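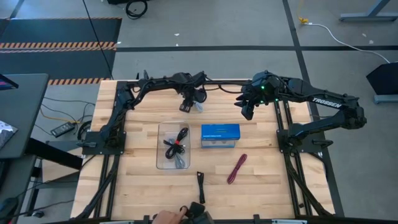
September, 8:40 start. Cable sorting, two-arm station, still working toward the 400 good episodes we promised Usau before the next training run. The task text has not changed: pick up each cable on the table, put it in the bin, leave anything that isn't a cable where it is. I rewrote the reset sheet last night because the old one let people put everything back in the same three spots, and Tamara's plots showed it. Cable start positions were bunched up in the middle of the table like somebody had drawn a target there. Today's layouts come off a shuffled list. In this one the clear bin is left of center with two cables already in it, the black one with the red tag and the gray bundle, and the maroon coil and the short folded black one are still out on the wood. The blue box is the thing to leave alone. It stands to the right of the bin and stays standing there for the whole episode or the episode is thrown out.

Operators: Demyd first, then Montri, then me for an hour when Montri had his call. Stepan on the logging machine.

Startup. Left arm homed on the first try. Right arm reported a joint limit warning on the wrist and would not leave its rest pose until I power cycled it. Same warning as last week, same fix. I have put it on the list for Myroslav again. Both grippers zeroed closed, then open. Checked the time offset between the arm log and the overhead camera with the clap test and it was fine, so I did not touch the sync settings.

First block was short on purpose. Demyd ran ten and we looked at all ten before going on. Two problems.

One, he was holding both grippers over the bin while he decided which cable to go for. It is comfortable for him but it fills the front of every episode with nothing, and the model is going to learn to wait. New rule: decide before pressing record. If you change your mind mid-reach, finish the reach you started. If you really can't, stop and discard.

Two, he was using the right arm for nearly everything. I asked him to pick by side of the table, left half with left arm, right half with right arm, and hand over only when the bin is out of reach. He said the left controller trigger feels heavier. I tried it and I agree, it has a notch near the end of the pull. Swapped it for the spare after the first block and he stopped complaining.

Second block, Demyd again, went well. The coiled cables are easy if you come straight down across the coil and close slowly. Come in along the length and the fingers push it away from you. The short folded one is the hard one. It lies flat and there isn't much to pinch. Best method so far is to go for the connector end. If you grab the middle it unfolds on the way up and the tail drags across the bin wall. Dragging is allowed as long as the whole cable ends up inside. I want to keep some of those, they look like what the policy will do by itself anyway.

Note for labeling: a cable hanging over the edge of the bin is a fail, even if it falls in after the arm has gone home. Stepan had been marking those as good. We went back and changed the ones from this morning. The older ones are still wrong and somebody needs to go through them. I searched the log for the comment "fell in" but people spell it six different ways.

Episode length. Our cutoff is 745 control steps before the recorder closes the file. Most episodes end well inside that. Montri ran into it four times, all on layouts where the folded cable starts close to the front rail, when he has to reach back toward himself and takes it slowly. I don't want to raise the cutoff for four episodes. Asked him to retry once and then skip the layout. Skipped layouts go on the sheet with an S so we can see later whether they cluster.

Montri also knocked the blue box over once with the right elbow, on the way home and not during the pick. Discarded. He asked if we should keep a few of these as negative examples. I said no for this set. There is a separate folder for recoveries, Tamara wants to start that with the Sirko task, and mixing them here makes the success flag mean two things.

Lunch. Bin wiped out with a dry cloth.

Afternoon was slower. Logging machine dropped to half the frame rate partway through Montri's second block. Stepan found the nightly copy to Rirkura had not finished and was still chewing on the disk. He paused the copy and the rate came back. We lost the episodes in between, or rather we have them but I marked them do-not-use. Copy should not be allowed to run past seven in the morning. Stepan will set that.

My own hour: I am worse than both of them. I open the gripper too early and the cable lands half on the wall. Tamara says to leave mine in as long as they pass, a bit of variety between operators is good for us. I left in the ones that passed.

Counts, from the index after today's files were added. Whole cable set, all tasks, all operators: 3,542 episodes. Of those, 1,270 are on the two-arm station. The rest are the older single-arm ones with the Flakumeck gripper, and I still don't know if they help. Tamara is going to train once with them and once without and compare on the same layouts. If they don't help I would like to drop them and get the disk space back.

Looked at one thing before closing. I pulled twenty random episodes and watched only the last second of each. In three of them the operator stopped recording before the arms were all the way home. Not a fail by our sheet, but the end pose is supposed to be the same every time. Going to ask for a slow count of two after home before the stop button.

For tomorrow:
Right wrist warning, Myroslav, before we power up.
Print the new reset sheet, the one taped to the desk is the old version.
Decide on relabeling the "fell in" episodes. Probably me.
Next fifty layouts from the shuffled list, start at the S ones with Demyd and see if he can reach them.
Order another spare controller, we are on the last one.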